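Gilero Mill open day, quick notes

September 12, 2020

Typing this on the train before I forget it all, so forgive the mess. Went up to Bolport for the open day at the Gilero woolen mill. Been meaning to go for years. Every July I say next time and then it's sold out. This year they let people in by the hour, small groups, masks on, arrows taped to the floor. Got the early slot. Up at five. Coffee from a gas station, terrible.

Parking is in the field behind the mill, not the lot out front (that's for staff, I got sent back out). Wear real shoes. The field was soup.

Our guide was Áine Keogh, who runs the dye house and talks very fast, which suited me. First stop the wool store. Bales up to the ceiling, that greasy sheep smell, you either like it or you don't. I like it. She pulled a handful out of one and passed round the difference between the shoulder wool and the britch end, which is coarse like a doormat. They were still buying from farms close by until a few years ago, now it's a mix. She didn't seem happy about it. Moved us on.

Carding room next. LOUD. Ear plugs handed out at the door, take them. The big carding machine is older than anybody on the tour and still goes all day. Wool goes in looking like something out of a drain and comes off the other end as a sort of cloud. A kid in our group asked if you could sleep on it. Áine said people have.

Then spinning, which was stopped for the day becuase a belt had gone. Shame. Pongsak Sitthichai, the spinning foreman, had the covers off and was up to his elbows, but he came over and explained the twist with a bit of loose roving and his two hands. Probably learned more from that than I would have from watching the frames run. Soft twist for knitting yarn, hard twist for weaving. Plied yarn gets twisted back the other way so it sits still. I have been knitting since I was a teenager and never once thought about why.

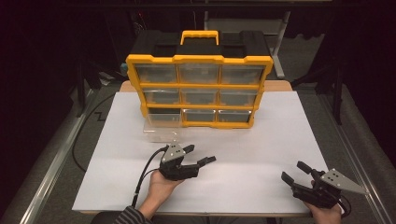
Dye house was my favorite by miles. Hot, wet floor, steam everywhere, glasses useless. They do small lots for hand knitters on top of the big blanket orders, and there was a pot of a mustardy green on the go that I would have drunk. Every color has a card with a snip of yarn stapled on it and the recipe in pencil. 500 cards in the cabinet, Áine says, and the oldest ones have gone so brown you can't trust the snip anymore, only the pencil. The water here is very soft and she swears you can't get their red anywhere else. When they tried having it dyed out of town it came back pink. She's still mad.

Weaving shed after that, upstairs. Four looms running. You feel it in your teeth. Aoi Wada was mending at the long table by the windows, running her palm over a blanket to find the knots, then pulling them through to the back with a needle. She hardly looks. Said it's 15 minutes for a good blanket and half the afternoon for a bad one. I asked what makes a bad one and she just pointed at the loom nearest the stairs.

Finishing we only saw through a doorway, wet floor again. Pity, I wanted to see the teasels.

Shop! One in, one out, so there was a line down the side of the building. Seconds basket is on the left as you go in, go there first. I got a lap blanket, grey with a cream stripe, $29, and I can't find the fault in it. Also four skeins of the Phromma, which is their new sport weight, in a rusty color. Bit scratchy in the hand but I bet it washes out soft. They'd sold out of the red. Of course they had.

Cafe closed this year, there was a truck in the yard doing grilled cheese. Good. Ate it on a wall in the drizzle with two sisters from the next group who drive up every year and only ever buy sock yarn.

Few bits if you're going: tour takes longer than the website says, ours ran well over. Stairs to the weaving shed are steep and there's no elevator. Cards taken in the shop, cash only at the truck. Photos fine everywhere except the dye recipes, fair enough. Last bus back down to the station is at 19 minutes past four and it doesnt wait, I ran for it with the blanket under my arm.

Oh and the car. Yes I drove to the station and took the bus from there the second half, after getting stuck in that field. Long story. Picking it up tomorrow.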